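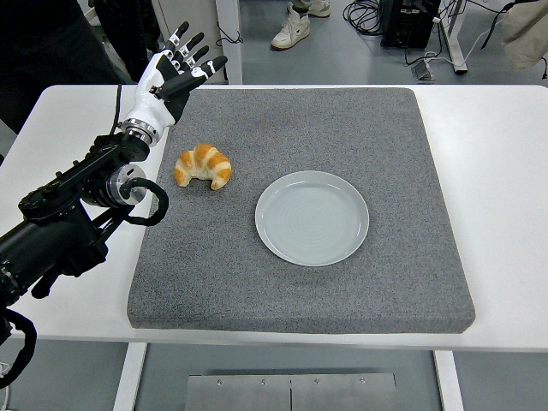 Croissant and plate on the grey pad, white table.

wedo_117
Need a surface under pastry service at Kirthorpe. Bare white tabletop is noisy and plates slide. Thinking of a thick speckled grey pad, felt type. Any objections?

Manriquez
Crumbs. Felt holds every flake. Use silicone.

zistden
Disagree. Silicone shows grease after 20 minutes. A dense pad brushes clean if you do it dry -- never wipe it first.
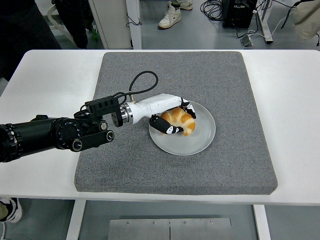
Manriquez
Dry brushing leaves the butter behind. I gave up on mine after 3 months.

wedo_117
Croissant would stay on the plate, so butter contact should be low. What rim height is everyone using?

zistden
A low raised rim is enough for one croissant. Flat plates shed flakes at the edge.

kirthorpe252
Can a felt pad go in the washing machine?
Only if the label allows it; most thick ones lose their shape, so sponge them with cool water and dry flat.

Manriquez
Drying flat takes a day. Still silicone for me.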